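Recording Two-Handed Cup Tasks by Teleoperation

Last edited Apr 6, 2020 by Pirjo Halonen

This page covers recording the cup task on the Vomport station. It assumes the arms are calibrated and that you have finished the Kemppainen glove setup. If the gloves have been used by another operator, repeat the finger calibration before you start.

1. Set up the table

Clear the tabletop except for the coffee machine and one cup. Put the machine at the far side of the table with the spout facing the robot. Check that both hands can reach the base plate without either elbow joint nearing its limit. If one can't, move the machine, not the robot. The head camera must see the spout and the base plate at the same time.

2. Start the recorder

Open Lavach and load the task file cup_two_hand. Set the episode limit to 43 seconds. Joint positions and head camera video are logged at 50 Hz and 30 Hz respectively; the export step lines them up, so leave the rates alone. Type the cup name in the object field. Episodes with a blank object field are rejected on upload.

3. Make the grasp

Press the left pedal to start. Bring both hands in low, one from each side, with the fingers open wider than the cup. Close the left hand first until the fingertips touch, then the right. Place the right thumb along the lower edge of the cup for support. Keep the fingers off the spout and the lever.

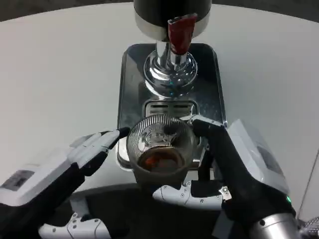
Figure 1. Both hands on the ribbed glass, head camera view.

Hold the grasp for 2 seconds before lifting. The segmenting script looks for this pause to mark the end of the reach. Lift straight up only as far as needed to clear the base plate, then pull back toward the robot. Set the cup down, open both hands fully and press the pedal again.

4. Label the episode

Mark each episode as good, recovered or failed. Use "recovered" when a finger slipped and you corrected it without letting go. Keep these; the Fuldale training runs use them. Use "failed" for any drop, any contact with the spout, or a timeout. Do not delete failed episodes from the station.

5. Vary the start

Shift the cup slightly and change the starting pose of the hands between episodes. The first batch, from November, had 205 episodes with almost the same approach, and the policy trained on it missed the cup whenever the machine was turned a few degrees.

Known problems

Glass gives weak fingertip readings at low grip force. Raise the force setting one step if the cup rotates during the lift.

If the pedal does not stop the recording, use the stop button in Lavach and mark the episode as failed.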